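Cómo lavar y bloquear un chal de lana tejido a mano

Actualizado el 3 de septiembre de 2019

Cuando un chal de calado sale de las agujas, casi siempre parece más pequeño y más arrugado de lo que una esperaba. El bloqueo le da su medida y abre el dibujo. Explico mi manera de hacerlo, que aprendí con un chal Vestar en lana de un solo cabo.

Materiales

Un recipiente limpio donde el chal quepa sin apretarse
Jabón para lana (yo uso Stikero, el que no se aclara)
Dos toallas grandes
Alfileres que no se oxiden
Alambres de bloqueo, si el borde es recto
Cinta métrica

Antes de mojar

Remate todos los hilos, pero no corte todavía las puntas. Deje unos seis centímetros y córtelas al final, porque el tejido se estira y una punta muy corta se puede salir al derecho de la labor.

Anote también el peso y la medida del chal en seco. El mío tiene 2,319 puntos solamente en la última sección y gastó 355 metros de hilo, y con estas notas pude repetirlo en junio para un regalo.

El baño

Llene el recipiente con agua fresca, ponga el jabón y después meta el chal, siempre en este orden. Empújelo con la mano abierta hasta que se hunda. No lo frote. Déjelo hasta 20 minutos. Si el color es oscuro, como el tono Negri, es normal que el agua se tiña un poco la primera vez. 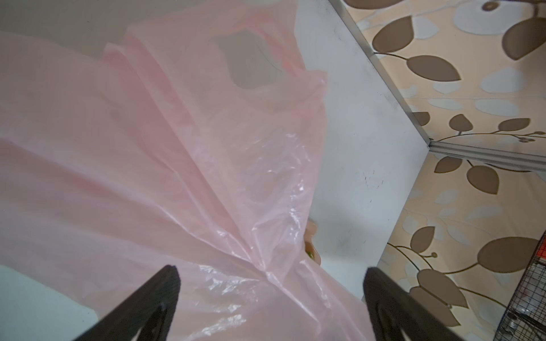
Para sacarlo, sosténgalo con las dos manos por debajo, como si fuera una masa de pan. Si lo levanta por una esquina, el peso del agua deforma esta esquina y después es difícil corregirla. Apriete suavemente contra la pared del recipiente, sin retorcer. Luego extiéndalo sobre una toalla, enróllelo junto con ella y pise el rollo con los pies descalzos. Repita con la segunda toalla.

Estirar y fijar

Empiece por el centro del borde superior y ponga allí el primer alfiler. Siga hacia las puntas, midiendo los dos lados. Los picos se fijan al final, uno a la izquierda y otro a la derecha, para que la tensión quede igual. En el modelo Eta, que tiene el borde ondulado, yo pongo un alfiler en cada onda y ninguno entre ellas.

Es muy probable que tenga que mover alfileres ya puestos. Yo los muevo dos o tres veces.

Secado

Espere hasta que esté completamente seco, también debajo de los picos, donde la humedad se queda más tiempo. En mi casa es un día entero, en invierno a veces dos. Quite los alfileres, corte las puntas de hilo y guarde el chal doblado, nunca colgado.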